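Kusell Community Help > Render and Export > Solved

Ticket 315: Countertop textures come out blurry after update, plus very slow renders
Status: Resolved
Product: Kusell Interior, desktop
Opened: 9/24/22
Plugin involved: Baudry stone library

ORIGINAL REPORT

Hi all! First of all, I love this program. I've been using it since June to plan my kitchen remodel and I've gone from drawing boxes on graph paper to walking my sister through the whole room on a laptop, which still feels like magic to me.

My trouble started right after I installed the latest update. Every stone surface in my kitchen went soft and smeary. The marble I picked from the Baudry library used to have crisp little veins all over it, and now it looks like somebody rubbed it with a wet thumb. Wood floors are fine. Painted walls are fine. Cabinet doors are fine. Only the stone is bad, and only in the final render. In the live preview it looks sharp until I hit Export, and then it goes to mush.

The other thing is speed. A picture of the sink wall used to finish while I made coffee. Now I can make coffee, drink it, and wash the cup.

What I have tried so far:

Restarted the program. No change.
Restarted the computer. No change.
Deleted the countertop and drew it again. Sharp in preview, blurry in export.
Swapped to a different marble from the same library. Also blurry.
Swapped to one of the built-in granites. Sharp! So I think it has to do with the library.

Happy to send the project file. It's a mess of test objects but you're welcome to it.

SUPPORT REPLY

Thanks for such a clear report, and your granite test was a great idea. It narrows things down a lot.

Could you check a few things for us?

Go to Settings, then Render, then Texture Limits, and tell us what number is in the Maximum Size box. Next, open the Library panel, right-click Baudry, choose Details, and tell us the version. Last, look at the bottom of the export window while it's working and see if the line "Rebuilding cache" shows up more than once.

Please don't reinstall yet. It clears the log, and we'd like to see the log first.

CUSTOMER UPDATE

OK, here goes!

Maximum Size says 2000. I don't remember ever touching it.

Baudry version is 2, and there's a little yellow triangle next to it that I never noticed before. Hovering over it says "Update ready." I haven't clicked it.

And yes, "Rebuilding cache" shows up over and over. I stopped watching after a while, but it was coming back every few seconds. I bet that's my slow render right there.

Log is attached. I read through it myself (I know, I know, but I get curious) and there's a line that says "stone map larger than limit, reducing" again and again. That sounds like the blur to me.

SUPPORT REPLY

You read it correctly. The stone maps in that library are bigger than your limit, so each one gets shrunk before the render. The old release ignored the limit for add-on libraries and the new one follows it. The built-in granites are small enough to pass through untouched.

The cache problem is related. The old library files don't tell the program that they've already been reduced, so it does the job again for every tile of the picture.

Please try these in order:

Save your project under a new name so you have a safe copy.
Click the yellow triangle and let Baudry update.
In Texture Limits, tick "Use library size."
Choose Tools, then Clear Texture Cache. This can take a while the first time.
Close the program, open it again, and export something small.

If you use the Fludis lighting add-on, turn it off for the first test. It keeps a cache of its own and we'd like to rule it out.

CUSTOMER UPDATE

I do use Fludis! I turned it off and the kitchen went very gloomy, but fine for a test.

Library updated with no fuss. I ticked the box and cleared the cache, and for my small export I set up a close view of one end of the counter, looking down, with a mug laid on its side on the marble.

It worked! The thin veins are back, even the tiny branching ones, and the wood came through with its grain. I did a little dance. 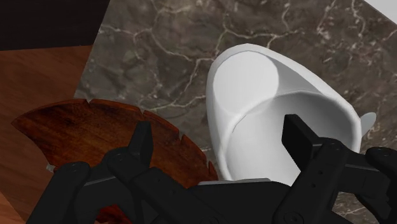 Speed is much better too. "Rebuilding cache" came up once at the start and then never again. I went straight on to the big view of the sink wall and it was done before the kettle boiled, so coffee is back on schedule.

Then I got bold and turned Fludis back on. The stone stayed sharp, but the export paused for a long time at the very end, just sitting there at "Finishing." It did get there. Is that normal, or should I clear something on that side too?

SUPPORT REPLY

Wonderful news! The pause is the lighting add-on rebuilding its own cache against the new stone files. It should happen once per project. If you see it a second time in the same project, open the Fludis panel and choose Reset Light Data, then export again.

CUSTOMER UPDATE

Ran it twice more. No pause either time, so I left the light data alone.

One leftover question. My old kitchen project from before the update still has a breakfast bar in it that shows up with blurry stone, even with all the new settings. Everything else in that file is sharp. I made that bar from a Prulen template, if that helps.

SUPPORT REPLY

It does help. Prulen templates pack a copy of the material inside the template, so your breakfast bar is still holding the old, reduced version. Select the bar, open Materials, and choose Relink to Library. Pick the same marble from the list. Your size and edge settings won't change, but check the direction of the veins afterward, as relinking sets the rotation back to zero.

CUSTOMER UPDATE

Relinked, and it's gorgeous. The veins did turn sideways like you said, so I typed my old rotation back in and it lines up with the main counter again.

You can close this one. I'm off to try every single marble in the library, and then probably the slates!

RESOLUTION NOTES

Cause: Texture limit now applies to add-on libraries. Older library files triggered repeated cache rebuilds.
Fix: Update library, tick "Use library size," clear texture cache, restart.
Also: Relink materials in objects made from Prulen templates.
Closed by: Customer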